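Braswood Soil and Plant Clinic
Frequently Asked Questions

The clinic tests garden soil and examines ailing plants for residents of Braswood, Anville and the surrounding townships. The answers on this page cover the questions our front desk receives most often. For farm and commercial accounts, please see the separate page for growers.

General

Who may use the clinic?
Any resident of the service area may submit samples. You do not need to own the land, but renters who plan to dig should have the owner's permission. Schools, churches and community gardens may open a group account, which allows several people to send in samples under one name.

Where is the clinic located?
The laboratory and front desk are on the ground floor of Onyeka Hall in Braswood. The entrance is on the parking lot side of the building. A second drop-off point is at the Anville branch library, inside the main doors. Samples left at the library are collected twice a week and may take a little longer to reach us.

May I mail a sample?
Yes. Address the package to Soil and Plant Clinic, P.O. Box 1741, Braswood. Plant samples should be mailed early in the week so that they do not sit in a mail room over the weekend. Soil may be mailed at any time. We do not accept samples from outside the country.

Is there a charge?
The first basic soil test each year is free for households in the service area. Further tests, and all tests for salts or metals, carry a fee. The current fee sheet is available at the front desk and is printed on the back of the sample form. Identification of a common weed or insect is free of charge.

Soil samples

How do I take a good soil sample?
Use a clean trowel or spade and a clean plastic bucket. Do not use a galvanized or brass container, which can affect the results for zinc and copper. Scrape away mulch, grass and dead leaves, then take a thin slice of soil from eight spots scattered across the area. Mix the slices in the bucket, remove stones and roots, and take your sample from the mixture.

How deep should I dig?
For vegetable and flower beds, sample to the depth you normally turn the soil. For an established lawn, the top 4 inches are enough. For trees and shrubs, please sample near the outer edge of the branches and avoid the area against the trunk.

How much soil do you need?
Two cups. A smaller amount may be enough for the acidity reading but will not allow us to run the full test or repeat it if something looks wrong.

Should I send one sample or several?
Send one sample for each area that you treat differently. A front lawn and a vegetable bed should be kept apart, as should a raised bed filled with purchased soil. If one corner of the yard grows poorly and the rest does well, sample the poor corner separately.

Does the soil need to be dry?
Damp soil should be spread on clean paper and left to dry indoors at room temperature. Please do not use an oven or a microwave. Soil that arrives wet will be accepted, but we must dry it ourselves before testing and your report will be delayed.

When is the best time to test?
Fall is the best season for most gardens, as it leaves time for lime to work before spring planting. The clinic is busiest in March and April. Wait at least 4 weeks after applying fertilizer or lime before you sample.

Packing and labeling

What kind of container should I use?
A clean, unused plastic bag with a zipper seal is suitable for dry soil and for most plant samples. Paper soil bags are also available without charge at the front desk. Please do not send glass jars, food cans or bags that have held food, fertilizer or pet products.
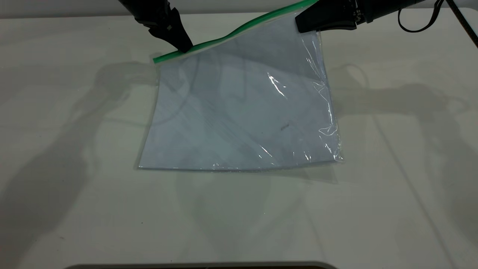
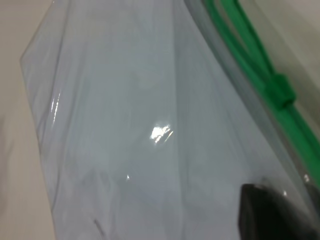 This page was last changed in February.

How should I seal and label the bag?
Press out most of the air and close the seal along its full length. Write your last name and a short sample name, such as "back bed," on the outside in permanent marker. The same sample name must appear on the form. Do not put the form inside the bag with the soil, where it will soften and become hard to read.

Should I use two bags?
A second bag is recommended for mailed soil. It is required for any sample that contains live insects, which must also be placed in a rigid box.

What if I have lost the form?
Blank forms are kept at both drop-off points. If you are mailing a sample, a sheet of paper with your name, address, telephone number, sample name and the crop you intend to grow will be accepted in its place.

Plant samples

What should I send if my plant looks sick?
Send as much of the plant as is practical, including the area where healthy growth meets damaged growth. Material that is completely dead is rarely useful. For small plants, dig up the whole plant and tie a separate bag around the roots so that soil does not scatter over the leaves. For trees, send several twigs with leaves attached.

Should I add water or a damp towel?
No. Added moisture speeds decay. Wrap leaves in a dry paper towel, place them in the bag and keep the bag in the refrigerator until you can deliver it. Mushrooms should be wrapped in paper only.

Can you diagnose a problem from a photograph?
Sometimes. Photographs of the whole plant and its surroundings are welcome along with a sample, and may be enough to identify a weed. Most leaf spots and root diseases cannot be confirmed without material to examine.

Do you test for pesticide residue?
The clinic does not offer this service. The front desk keeps a list of private laboratories that do.

Results

How long will my report take?
Basic soil reports are normally ready two weeks after the sample reaches Onyeka Hall. Plant reports vary with the problem – some are finished the next day, while cultures for fungus can take much longer.

How will I receive it?
Reports are sent by e-mail unless you ask for a paper copy on the form. We do not read results over the telephone.

What do the lime and fertilizer amounts mean?
Amounts are given in pounds per 1,000 square feet for lawns and in cups per 100 square feet for beds. They apply to the crop you listed. If you change your plans and decide to grow blueberries where you had intended tomatoes, please ask us for a new set of recommendations. A second sample is not needed for this if the first is less than a year old.

My garden is on the Rurkulik flood plain. Is the basic test enough?
Gardens along the lower Rurkulik may hold silt left by past floods, and residents who grow root crops or leafy greens there may wish to request the metals test as well. Mark the box on the second page of the form and give the location of the garden as exactly as you can.

What happens to my sample afterward?
Soil is held for two months in case a repeat test is needed and is then discarded. Plant material is destroyed once the report has been issued. Samples and their containers cannot be returned.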